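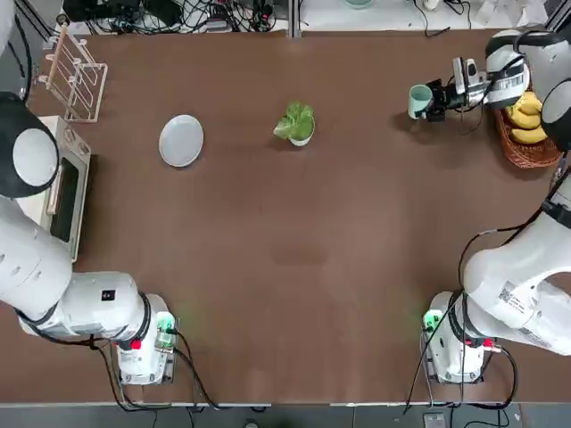

I've worked at Fliltari for 6 years, and for most of that time my Friday looked the same: tables, mugs, plates, repeat. Then in September the two-armed robot arrived and my job title got longer. I'm now a "station lead," and I mostly watch a gripper deal with a mug.

Do I miss the old way? My wrists don't! But I do miss the talking. When Amos Yazzie and I set tables side by side we argued about baseball the whole shift, and now he's two rooms over with a station of his own and we wave at lunch. Management has a figure for everything (1,130 mugs moved last month, they tell us) and no figure for that.

Brigitta Hubmann, my supervisor, says the arms free us up for better work. Fine, I believe her, mostly. I've learned to restart the thing, I can tell from the sound when a joint is about to stall, and I like knowing that stuff. What bugs me is that the pay grade hasn't budged. If the work is better — and I think some of it is — then put it in the paycheck, and give us a say in who stands where.

I asked for a second chair at my station last week. Brigitta wrote it down, so we'll see.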